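# An afternoon at the Hirndale workshop

I had been promising Paula Bogdan since January that I would come up and see the arm, and every time something got in the way, first the car and then the snow and then (I admit it) plain laziness. So when I finally climbed the stairs at Hirndale, a little after two, with a bag of pastries in one hand and a box of spare screws in the other, I half expected to find the thing finished and everybody bored with it. I needn't have worried! They were very much in the middle of it, with the arm out over the white table and a sheet of blue lying underneath, and I hardly got my coat off before I was pulled in to look at the fingers.

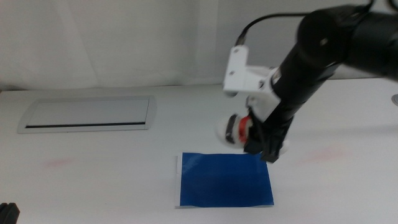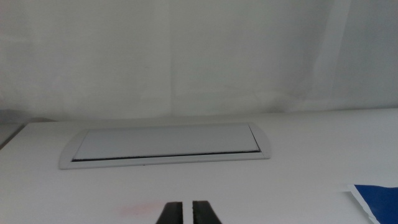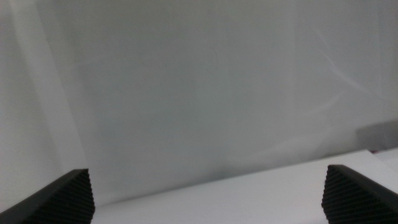 Kha Mạch would like it written down that the arm itself was the easy half, and that anyone thinking of building one should save their patience for the gripper and the cables. I heard a version of that from everyone in the room before the day was over, so I'm passing it on early.

They call the build Corkisar, after a boat in a story Laurențiu Pascu used to tell, and it has been going on in the evenings for most of the winter. The shop is a shared one, up over a bicycle store, and the members pay by the month and label their shelves. There's a woodturner at one end, a very nice man with a lathe he apologizes for, and when the lathe is going you simply stop talking and eat a pastry until it's done.

What I liked best was how much of the afternoon went into small things. The fingers are black, with fine ridges across the inside faces, and Alina Ursu had a shoebox of earlier ones that she let me go through as if they were family photographs. The first pair were smooth and dropped nearly everything. The next had ridges so deep that a marker would settle into one groove and come out crooked. She printed almost 20 before she was happy, and she is only happy with the left one, if you ask her late enough in the day. I asked whether I could take a reject home and she gave me two, and they're on my windowsill now.

Nelu Ciobanu looks after the wiring and the joints. He walked me through the startup, which goes by a paper list taped inside a cupboard door:

- bench supply off, arm parked by hand
- every joint set to read 2047 before the horn goes on
- supply on, one joint at a time, base first
- open and close the fingers 5 times with nothing in them
- only then put something on the table

The 2047 is the middle of the travel on their motors, and the whole group says it out loud like a house number. Nelu once bolted the elbow on without checking it, back when the table still had a lamp clamped to it, and that was the end of the lamp. He told me this quite cheerfully. The motors came secondhand from Proleo, a surplus shop out on the Oshima road where I could happily lose a weekend, and one of them has a slight whine that they've decided to live with.

The cable took up a good hour by itself. They have a black one going from the white housing by the wrist back toward the big joint, and it needs enough slack to follow the arm down and not so much that it catches on the way back up. Paula had it looped higher at one point, and then shorter, and then the way it was before, and each time there was a little argument (friendly, mostly) about whether it was better. I was allowed to hold the flashlight. I have always enjoyed holding the flashlight, you get to see everything and you aren't responsible for any of it.

Toward four o'clock they let me drive. It is slower than I imagined, and your shoulders go up around your ears without your noticing - Laurențiu reached over at one point and pushed mine back down. I did close the fingers on a cork and lift it a hand's width or so, and I put it down again more or less where I meant to, and I made such a noise about it that the woodturner came over to see. He had a turn as well and was much better than me.

If you want to visit, write to Paula first, and wear something warm, as the heater only really does the end by the lathe. The stairs are steep and there's no railing on the last stretch. They could use a longer bench cable, some M3 screws in the short length, and a second crimping tool, and the pastries went fast enough that I'd bring double. Next month they want to start on a new base plate, a heavier one, and Alina is already drawing another finger.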